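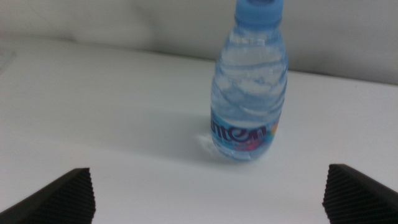
A small bottle of water with a light blue cap.

Why do bottles have bumps and curves?

Have a look in a kitchen cupboard and you will find plastic bottles in many shapes. Some are short and round. Some are tall with flat sides. Many have lines and ridges pressed into the plastic. The shape of a bottle has a job to do.

Thin plastic bends

Most drinks bottles are made from a plastic called PET. It is light and clear, and it doesn't smash like glass when you drop it. But a thin sheet of it is floppy. Try this with a piece of paper. Hold it flat by one edge and it droops. Fold it backwards and forwards like a fan and it stays up. The folds make it stiff. Ridges in a bottle work in the same way.

How a bottle is blown

A bottle starts out as a thick little tube that looks like a test tube. The screw thread for the cap is already on it. The tube is heated until it is soft, then put inside a metal mould. A rod stretches it and air is blown in, so the plastic swells out until it touches the mould all over. Any groove or pattern in the mould is copied onto the bottle.

Round or square?

A round bottle spreads the push of the liquid evenly. That is why fizzy drinks come in round bottles. Still water doesn't push as hard, and oil doesn't either, so those bottles can be other shapes. Bottles with flatter sides pack together neatly in a box, with less empty space between them. 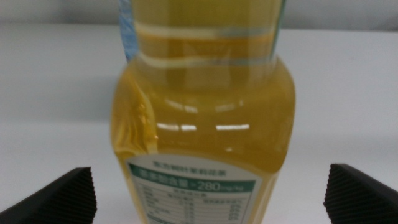

Estar wrote to us to say that the ridges on the oil bottle at home are good for gripping when your hands are greasy, and asked if they are put there on purpose. On many bottles they are. A ridge gives your fingers something to press against, and it makes the plastic stiffer too.

Try it yourself

You will need two empty plastic bottles, one smooth and one with ridges, with their caps off.

Squeeze each bottle gently in the middle. Which one bends more easily?
Now screw the caps on tightly and squeeze again. Both will feel much harder. The air can't get out, so it pushes back against your hand.

A full bottle with its cap on feels harder still. Water can hardly be squashed at all, which helps when bottles are stacked in a shop.

When you have finished, put the bottles in the recycling with their caps on, if that is the rule where you live.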